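Last updated in October
Filed under: Automation > Products & Services

Grodport Opens Two-Arm Tabletop Sorting Service to Outside Customers

Grodport has opened its tabletop handling service to outside customers, the company announced this month. The service, sold under the name Ovham, gives schools, laboratories and small manufacturers access to a pair of robot arms for sorting and putting away small objects such as pens and markers.

Work under the service is carried out at a white table with an arm mounted at each side of the near edge. 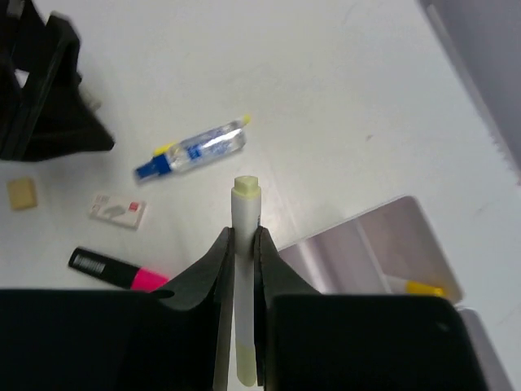
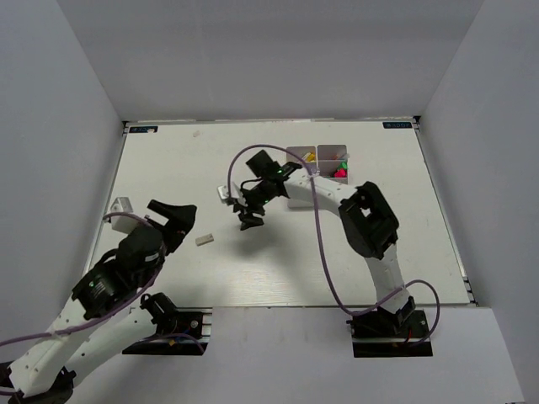
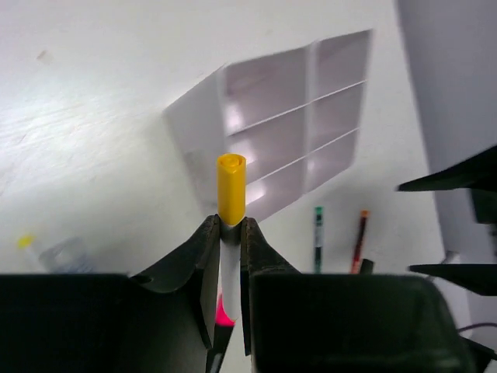
Small-item handling on the Ovham table.

Customers may book the table in sessions or lease a complete station for their own premises. A booked session includes setup, a trained operator and a written report listing each attempt and its result. Leased stations are delivered assembled, and Grodport will provide staff training at the customer's site during the first week.

According to the company, the standard trial consists of 100 attempts with objects supplied by the customer. Objects are handled in mixed groups, and the layout of the table is changed between runs. A customer who wishes to compare two grippers or two versions of a control program may request a second trial of the same length at a reduced rate.

"Many of the organizations that contact us have a narrow question," said Kirsty Sedgwick, who directs the service for Grodport. "They wish to know whether a particular item can be picked up and put in a particular place, and how often. The trial was designed to answer that question before any equipment is purchased."

The service was offered to 13 organizations during a preview period. Among them was Skesik, a supplier of classroom and office materials, which used the trial to study the packing of mixed stationery sets. Eftychia Kontogiannis, operations manager at Skesik, said the reports were clear and arrived on schedule. She added that the company would have preferred a wider choice of bins and trays, and that it had asked for smaller compartments to be made available.

Grodport said additional tray sizes are under consideration. The company also confirmed that the service does not at present cover liquids, food or items with exposed blades.

Recordings made during a session are supplied to the customer with the report. They are kept by Grodport for three months and then deleted, unless the customer asks for a longer period in writing.

Sessions are held at the Hsiao building, where visitors may observe by appointment. Lease requests will be reviewed in the order received. Price lists and booking forms are available from the Grodport service office.

3 comments | 100 shares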